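Koltura 2 grasp planner: four weeks on a wrist camera setup

Koltura 2 is a grasp planning package that takes RGB from a hand-mounted camera and returns ranked two-finger grasps. It ships as a Python library, a planning server and a browser-based replay tool. I ran it in October on a single workstation, against Eltus, the planner our lab has used until now. The license was a standard academic seat.

Installation is clean. The server comes up from one config file, and the schema is checked at startup, so a mistyped joint limit fails immediately with a line number. Hand-eye calibration took 10 minutes with the supplied routine. The result agreed with our old calibration closely enough that I kept the new one. The finger model is a separate mesh and has to be supplied by the user. The manual says to measure the pads as they are, with wear included, and I would follow that. With the nominal CAD mesh, planned closures on thin rims were consistently shallow.

Segmentation is the strongest component. Household items with two nested parts are a common failure for Eltus, which tends to return the insert and the base as separate objects and then plans a grasp on the insert alone. Koltura has a "merge nested" option that groups parts by shared outline. It is off by default and should be on.
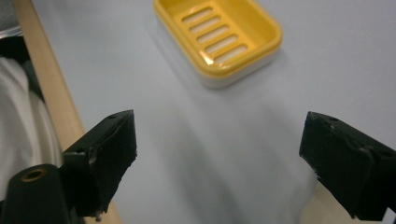 Vikas Rathore

The soap dish is a good case for it. A yellow draining tray sits inside a white base, and the whole thing rests on a pale gray tabletop that gives the base very little contrast. The slots in the tray floor show white through them, so a color-only mask comes back with holes. With merging enabled, Koltura returned one closed mask and put its top candidate across the short axis, on the outer wall of the base. With merging disabled, it proposed pinching the yellow rim.

Glossy plastic still causes trouble. A highlight on a rounded corner can be read as an edge, and the candidate list then fills with near-duplicates clustered on that corner. Raising the suppression radius removes most of them. The parameter is documented only in the changelog.

Planning time is acceptable. Median time from image to ranked list was 458 ms on our machine, with spikes of up to 2 seconds when the collision checker rebuilt its scene. Eltus is faster but does not check the fingers against the table, so the comparison is not quite fair. I ran 54 objects through both planners, and Koltura's first candidate needed manual override less often, mainly on dishes, trays and lids.

The replay tool is the weak part. It loads a session, steps through images and overlays the masks, but it will not show two planner configurations side by side. Ye-ji Woo wrote a small export script for us that does this in a notebook. Timestamps in the exported logs are in local time with no offset.

Control integration is minimal by design. Koltura hands over a pose and an opening width, and approach speed and closing force are left to your controller. Our Hisis bridge needed one adapter class.

Recommended for groups with their own controller and a mixed set of household objects. If you handle only boxes, Eltus remains adequate and costs less. Version tested: 2.0, Linux build.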